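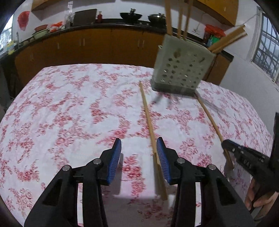
Since October my working day at Troltness has mostly been about teaching machines to do what people's hands do without thinking, and I've been asked so many times what it's like that I've put together this little gallery page. Before that I spent years on the packing line, where I knew exactly how many trays I could get through before my back started complaining! The job now is slower, fussier and a lot more sociable. You hold the black gripper by hand, do an ordinary household task with it, and the recordings go to the software side to be learned from. Chopsticks are the ones I'd warn any new starter about. They're long and light, they're thin at one end and square at the other, and on a tablecloth with wrinkles in it they lie at whatever angle they please. You come down with the two blue ribbed pads either side and try to close on the stick and not on a pinch of roses. Then it's across to the holder with the rest of them.

Print this page
E-mail this page to a friend

The thing that changed most for me is how I think about skill. On the line, the fast people were the good people. Here Hiwot Weldu, our shift lead, will send back a run for being too quick – she wants to see the reach, the close and the lift as separate movements, and if you snatch at it you do it again. I found that maddening for the first fortnight. I've since caught myself picking up my own teaspoons in three stages, which my daughter thinks is hilarious.

We work to a target of 50 good runs a shift. It was 80 when we started, and it was Remedios Sebastian who got it brought down, after she kept a diary of whose wrists hurt and when (mine featured heavily). The grippers aren't heavy when you first pick one up, but ask me again after lunch. We swap tasks every hour now and there's a proper break in the middle of the morning, with the kettle on and no one looking at the clock.

People always want to know if we're doing ourselves out of a job. Fair question, and we've had it out more than once in the canteen. Fasil Gudeta came over from the line the same time as me and he's quite relaxed about it, says the packing work was going to change whatever we did and he'd sooner be in on it. Adanech Tsegaye isn't so sure. She asked management straight out what happens to the 302 of us on site when the first machines come in, and got a written answer saying retraining first and no forced moves. I've kept my copy. I'd like to see it tested before I get too cheerful.

What I do like is being asked. Natnael Tefera from the software side comes down and sits with us, and when I told him that I pick up a stick differently depending on which end is nearer, he went quiet and then wrote half a page. In all my years of packing I don't think anyone took a note of how I did something!

More pictures will go up when I've had a chance to sort through them. If you're on site and fancy a go, speak to Hiwot – bring short sleeves and a bit of patience.

Page updated January 11, 2021

Search this site
Enter keywords
Go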